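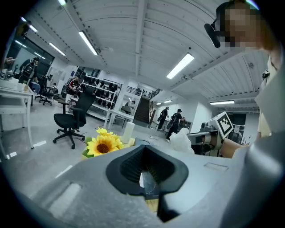
**Faux sunflowers - keep or toss? (craft table cleanout)**

**shagufta_g** - Jul 20, 2018

ok clearing off the big table before the fall stuff comes out. stuck on the sunflowers. the yellow ones with the brown centers, green leaves, one little bloom that hides behind the big one. I have 16 stems and no idea where to put them. they get squashed in the bin every single year and come out looking like pancakes

also plastic bags. so many crumpled plastic bags. do people save these or what

**marero_mom**

Keep the flowers!! Bags can go.

Stems upright in a tall container, heads up, done. Mine live in an old umbrella stand in the closet.

**Trirnix**

toss them. fake sunflowers are cheap, storage space isn't. if they're flat already they're done

**shagufta_g**

they're not done, just kinda bent on one side. petals spring back if I mess with them a bit

**M_Avci**

Steam. Hold the flower over a kettle, not too close, few seconds, shape the petals w/ your fingers. Try a small one first, some of the glue lets go. I lost 2 heads that way last December doing poinsettias - stems fine, heads in the sink.

**Trirnix**

or you could not spend a evening steaming a plastic flower

**M_Avci**

Took me four minutes a stem. It's relaxing. You do you

**jimeo77**

don't toss the bags, stuff them! crumple one loose and tuck it around the heads so nothing presses on the petals. works as good as tissue and it doesn't tear. I do the same w/ hats

**marero_mom**

Disagree on plastic, the thin ones stuck to my silk peonies after a summer in the attic. Left a white haze on the leaves. Tissue or old pillowcase.

**jimeo77**

well attic is your problem there. mine are in a hall closet, never had haze

**shagufta_g**

no attic here so maybe I'm ok? its a closet that gets warm but not crazy warm

what about the tall container idea, do the heads get tangled if you put a bunch in together

**marero_mom**

A little. Stagger the heights. I bend the bottom of some of the wires so they sit lower. Drop a pillowcase over the whole thing for dust.

**Trirnix**

16 in one container is a lot. those heads are wide. two containers or cut it down to the good ones

**M_Avci**

Agree with Trirnix for once lol. Also wipe the leaves before you store, damp cloth, then let them dry all the way. Dust + closet = gray leaves by spring.

**shagufta_g**

ok so plan: steam the bent ones, wipe everythng, two tall containers, pillowcase on top. trying bags around the heads in one and tissue in the other so you guys can stop fighting

**jimeo77**

bags will win

**marero_mom**

They will not. Post the leaves when you open it up again.

**Trirnix**

still say toss

**shagufta_g**

noted. kettle's on - does the little bloom need less time or same as the big one?

**M_Avci**

Less. Half, maybe. Watch the glue.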